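Robot arm takes over the small-item sort at Pakent, and the packers are teaching it

Local business
Sunday, July 28, 2019

The returns room at Pakent has a new worker on the early shift, and the people who share the bench with it seem quite chuffed. Since the start of the month a robot arm has been learning to sort small items between wicker baskets, a job the team used to do by hand from the first truck to the last.

Pakent packs gift hampers and handles returns for a string of online shops. Everything that comes back has to be picked up, looked at and put in the right basket before it can go out again. On a normal day that means 900 small items, and in the rush last December the room got through 1,911 in a single shift. Anyone who worked that day will happily tell you about their wrists!

"We had people icing their hands at smoko," says shift lead Wilfredo Sison. "Lovely people, good at their jobs, and by the afternoon they were sore and bored. I wanted them doing the part where you need a brain."
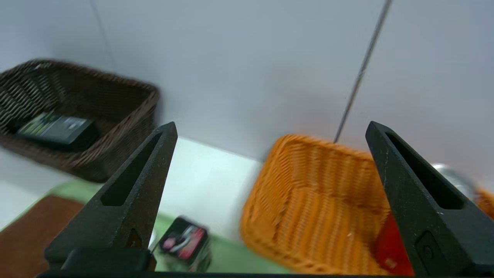
The arm was set up by Hurnar, a small automation outfit that moved into the same industrial park two years ago. Lovisa Sjögren, who is running the project for them, has spent most of July standing next to the packers and asking them questions. How do you pick up a box so the corner doesn't crush? What do you do with something you can't identify? Which basket do you reach for first, and why that one?

She says the answers changed the plan quite a lot. The first version was meant to work through a conveyor and bins. The packers pointed out that half the stock lives in baskets anyway, so the practice bench was rebuilt with baskets on a plain white table, and the programming started again from there.

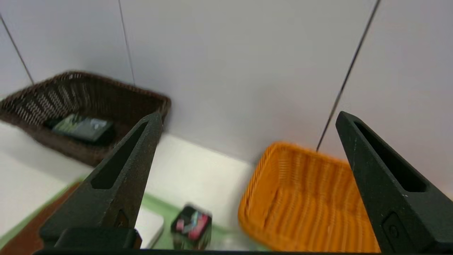
The gripper over the practice bench, with a small patterned cube between its open fingers.

Nobody at Pakent is losing hours over it, according to Sison. The 64 staff on the returns roster were told in May what was coming, and the four who did the most sorting were offered first pick of the new roles. Two of them now do quality checks full time. One has moved to hamper design, which she'd been asking about for ages, and the fourth has become the robot's main trainer. That job didn't exist at Easter and it pays a grade higher.

The trainer's day is a real mix. Some mornings are spent laying out odd collections of things and letting the arm have a go, then changing the layout and starting over. The odder the better, says Sjögren, as customers send back all sorts. A soft toy, a drink can and a bag of chips each need a different sort of grip, and the people on the floor know that by feel.

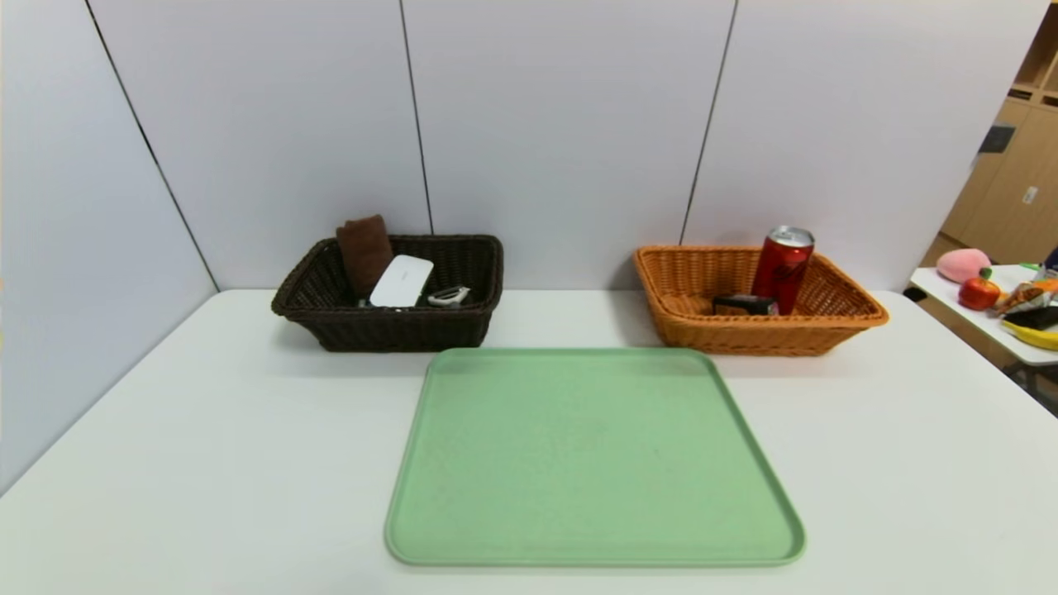 There have been grumbles too. The room is noisier than it was, and a few of the packers miss the chat that came with standing shoulder to shoulder at the long bench. Sison has put the morning tea break back to a single sitting so everyone gets it together, and he's asked for the radio to be moved closer to the checking tables.

The arm is still slower than a person and is only trusted with 200 items a day for now, all of them double-checked by hand. Hurnar hopes to lift that before the Christmas rush, with a second bench planned for the Brzozowska Street site if the packers give it the nod. They'll vote on it at the next floor meeting, and Sison reckons the mood is good.

Families of staff can see the bench running at Pakent's open day next month. Entry is by the side gate, and closed shoes are a must.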